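Sergate Film Society
Minutes of the December meeting, Dec 23, 2025
Back room at the Rankin, 7 p.m. start (7:19 really, the heating took a while)

Minutes typed up by me, Wajid Sethi, secretary until somebody takes this off my hands. As always I write these the way I talk, so if you want the stiff version, please come and write it yourself!

Present: 19 members, plus Bushra Mohmand in the chair. Apologies came in from the usual holiday travelers.

Minutes of last meeting
Read and passed, with one fix. I had put down that the print of Tundedari ran without subtitles, and it did have subtitles, just only in the second half. Sorry to everyone I scared off.

The Tundedari screening
This took up most of the first hour. We sold 165 tickets, and that is our best night since the July outdoor show. People loved it. I loved it! The bit on the riverboat where the old singer forgets the verse and the whole deck picks it up for her had half my row sniffling. A couple of members felt the first reel dragged and said so at some length, and Bushra let them go on longer than I would have.

Complaints: the sound was too loud in the front three rows and too soft at the back. The Rankin's manager has offered to move the left speaker to the side wall. We said yes please.
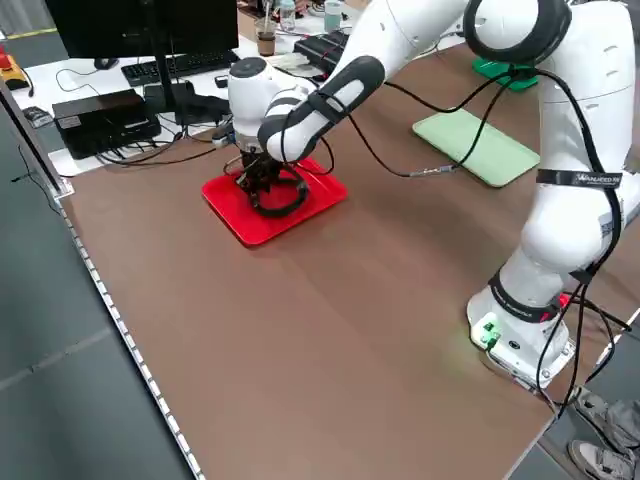 We also talked about whether the introduction before the film should be shorter. I gave the introduction, so I kept quiet for this part (mostly). The feeling in the room was ten minutes at the outside, and no plot. Fine. I do think people got more out of the songs for knowing where they came from, and I asked for that to go in the minutes, so in it goes.

Money
Ticket sales covered the hall and the print with a little left over. After bills we have $3,000 in the account, and there was a long back and forth over what to do with it. One camp wants a better screen. The other camp, which is me and the people who sat next to me, wants to bring in more prints from small producers who can't get a booking anywhere else. Bushra pointed out that a better screen would last ten years and a print lasts one evening. I said an evening was what people paid for. We agreed to get two quotes for a screen and look at it again with real prices in front of us.

Spring season
Four slots to fill. We settled two of them:

First slot, Drarkgate. It's the family drama with the lighthouse, and the distributor has said yes in writing. Running time is two and a half hours, so we'll have an intermission, and the Rankin will keep the snack counter open for it.

Second slot, a shorts evening. Bushra is collecting the titles and would like suggestions by email. Please don't stop her in the grocery store, she won't remember. Nothing over twenty minutes per film, and please watch the thing all the way through before you recommend it. Last year we had a surprise in the final scene of one of them and had to answer a letter.

The other two slots stay open. There was a push for a silent comedy with live piano, and a smaller push for anything with a car chase in it. I'm for the piano. We don't know yet what a pianist would charge.

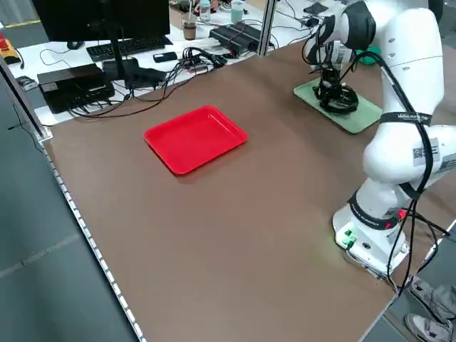

Red tray on the table, white arm to the right of it.

Posters
The posters for Tundedari went up late and two of them had the wrong start time. The print shop says we sent it that way, and I went back and looked and we did. From now on a second person reads the proof before it goes out. Bushra will do it for Drarkgate. She also wants the actors' names bigger and our own name smaller, and I didn't hear any objection, though there was some muttering from the person who drew our logo.

Somebody asked if we could put posters up in the library again. Yes, as long as they come down the morning after the show. We forgot in July and had to be reminded.

Snack counter and tickets
The line for tickets and the line for popcorn keep running into each other in the lobby, and on a full night you can't tell which one you're standing in. I stood in the wrong one myself for five minutes and came away with popcorn.

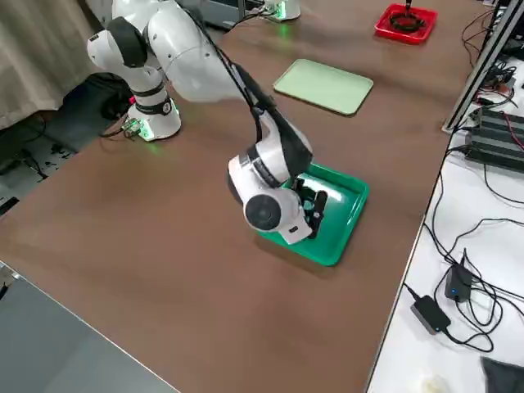
Plan for the next show is to sell tickets at the left-hand door and keep food on the right, with the rope between them. Cash was a mess too, coins all over the counter and change handed back from a coat pocket. Bushra would like one shallow tray for ticket money and another for food money, in colors you can tell apart from across the lobby, and a bright green plastic one like the one under the gripper in the picture would suit her fine for tickets. I'm to pick up the pair before the season opens. Members' passes will be checked at the same door as tickets, and yes, you do need to bring the card even if we've known you for years.

Any other business
The lost and found box has one gray scarf, a pair of reading glasses and a child's mitten from the Tundedari night. Ask at the Rankin's front desk.

The newsletter is short of reviews. If you saw something good over the holidays, send me a paragraph. It doesn't have to be clever.

A member asked if we could start earlier on weeknights. Left for the next meeting, along with the screen quotes and the pianist.

Meeting closed at 9:10. Leftover cookies went home with Bushra.

W.S.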